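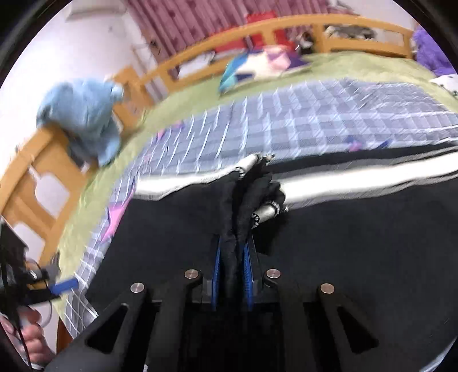 So I finally ripped out the old grasp filter this week, and I'm way happier than a person should be about deleting code!

Some background if you're new to the blog. I've been working on the labeling side of our bedding set, the part that takes a recording and decides when the fingers are closed on something. Blankets and sheets are a pain. With a mug you get a nice clean stop in the finger width. With cloth, the fingers keep creeping together as the folds squash down, and my old filter (written in July, in a hurry, don't judge) kept calling that "still closing" right through the whole pull.

Huguette Turcotte had the fix, and it was almost rude how short it was. Stop waiting for the width to settle and look at how fast it changes, then ask for 6 quiet samples in a row before you call it a grasp. I ran it over 680 clips last night and only two came back with the label in a silly place. Two! I made a very large sandwich to celebrate.

The other headache is tracking. When you swing past a bed fast, a plaid quilt turns to streaks and the pose estimate starts to wander, and a big patch of black fabric gives it next to nothing to hold on to. Laurier Hawthorne thinks we should lean harder on the motion sensor for those stretches. I think he's right, but I want to try dropping the blurriest frames first (it's one line in the config, come on).

I'll push the new filter to Trutano once the tests pass. If you're still on the old branch, please don't merge it into anything until then.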